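Home | Talks | Schedule | Venue | Contact

The Kitchen Drawer Problem: Moving House Without Losing Your Mind
Speaker notes, October 7, 2023

Opening

Wait for people to sit. They will all choose the back row. Let them.

Ask who has moved in the last 2 years. Ask who still has a box they haven't opened. Pause while the same hands stay up.

My own box says MISC. I wrote that myself, in thick marker, feeling very organized. It has now been to three apartments and has better travel stories than I do.

Slide 2: Where the time goes

People plan for the sofa. The sofa is easy. Two strong friends and a pizza will move a sofa. What eats your weekend is the drawer with the batteries, the takeout menus, the key to a bike lock you no longer own, and the small plastic part that must belong to something.

When I packed up in March I gave the kitchen an afternoon. It took most of the week, and I still ate cereal out of a measuring jug at the end of it.
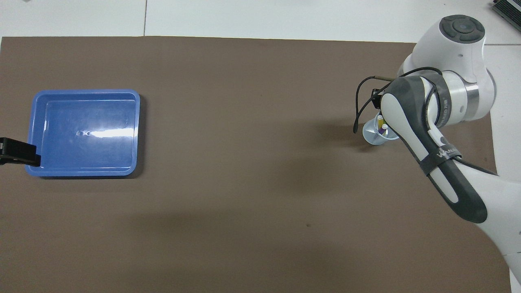 So the rule for this half of the talk is that you start with the smallest things and you start early. Pick one drawer a night. Put everything you can't name in a bag, write the date on it, and carry on. If you haven't gone looking in the bag by moving day, you know what to do. You won't do it, but you'll know.

Slide 3: Boxes

I counted 70 boxes last time, for one adult and a fern. (Slow down here, it usually gets a laugh, and if it doesn't, mention the fern again.)

Books go in small boxes. Everybody has heard this and everybody fills one giant box with books anyway, then stands looking at it.

I bought mine from Previco, who deliver flat and give you more tape than you think you need. You need it. The Rusura ones were cheaper and I have nothing to say about them that the floor of my stairwell didn't say first.

Slide 4: Labels

Write on the side, never the top. The top is under another box.

Say what's inside and which room it goes to. "Stuff" is a cry for help. So is "Important," which I found on a box of coat hangers.

Keep one bag with you the whole day: kettle, mugs, toilet paper, phone charger, a screwdriver. Mine had the first four. The bed spent the night in pieces and so, in a way, did I. 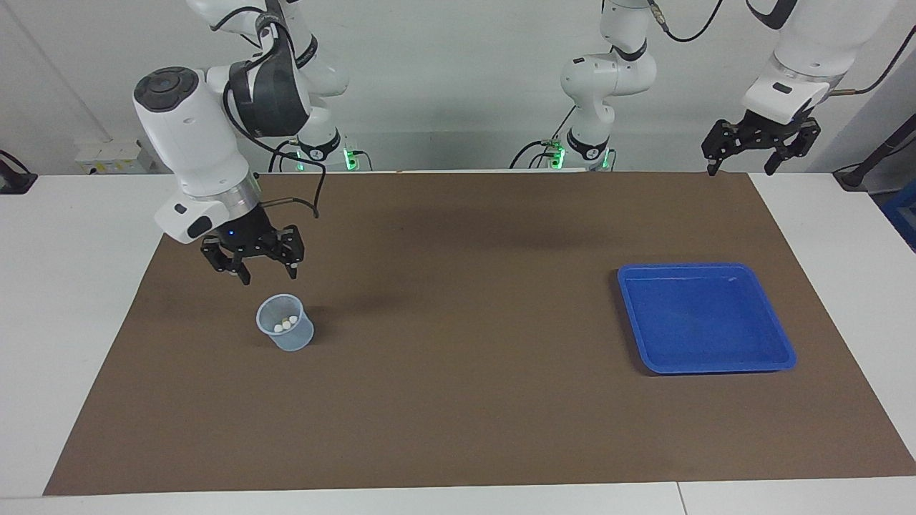
Slide 5: Movers

Get the price in writing. I used Urbańczyk, who turned up on time and were kind about the fern. Firkalov quoted me over the phone, and the quote grew every time I mentioned stairs.

Take questions now. Someone will ask about pianos. I don't know anything about pianos.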